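Chapter 6
Setting Up and Looking After a Two-Arm Sorting Cell

A sorting cell is judged by its slowest day. The arms may be sound and the program may be correct, and the cell will still lose time if a bucket has crept toward the rail or a cable has worked loose from its tie. This chapter deals with the bench cell used throughout Part Two: a wooden table in a black frame, one arm on each side rail, and three buckets for wrapped candy. Students should have read the chapter on joint limits before they begin.

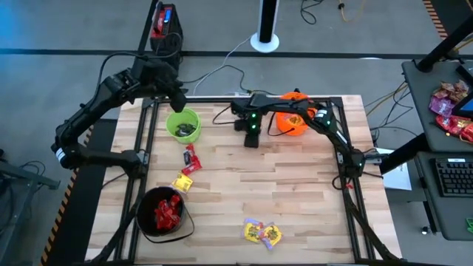 Page last changed: 1 Oct 2020

6.1 The layout of the cell

The two arms face each other across the table, and their working areas overlap in the middle. Either arm can therefore reach a packet lying near the center, and the program must decide which one goes. The buckets are green, orange and black. Red packets belong in the black bucket, and yellow and orange packets belong in the orange one. The green bucket takes whatever the current exercise assigns to it.

Loose packets are set down by the operator at the start of a run. They should lie flat, with room for the gripper to close on at least one edge. Two packets that touch are permitted, and later exercises call for them, but a beginner should keep them apart.

The original layout was drawn up by Stelios Koutsoukos for the Wandell teaching laboratory, where the same table has been in use for 14 terms. His notes give 200 mm as the least distance between a bucket and the nearest arm base. Users of the Xenos edition of the workbook will find a smaller figure there – it was a printing error and should be corrected by hand.

6.2 Checks before power is applied

Walk once around the frame. Press down on each rail near the arm base and feel for movement. Follow every cable from the wrist back to the base, and confirm that the loop at the wrist is long enough for the joint to turn through its full range. Fold the bucket handles down and away from the path of the arms. A raised handle is the most common cause of a stopped run in student logs.

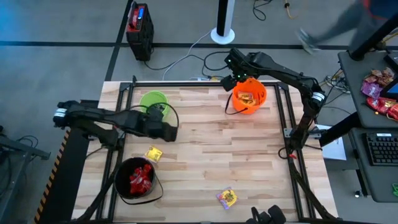
A gripper that enters a bucket should stop well short of the bottom. The release height is set separately for each bucket and is stored in the Emo settings file under the name of the bucket. As the pile grows, the height must be raised or the bucket emptied. The usual practice is to empty all three after some 300 packets and to leave the stored values alone.

6.3 Routine care

Wipe the gripper fingers with a dry cloth at the end of each session. Candy wrappers leave a thin film, and packets begin to slip before the film can be seen. Tighten the base bolts monthly, in the order shown in Table 6.2. The wrist cables are replaced once a year, in December, whether or not they show wear.

Any fault that stops an arm must be entered in the Vutitz log before the cell is started again. The entry states which arm was moving, which bucket it was serving, and the last joint to report a position. Do not clear the fault first – the joint reading is lost when the controller resets.

Section 6.4 covers the replacement of a wrist cable, beginning with the left arm.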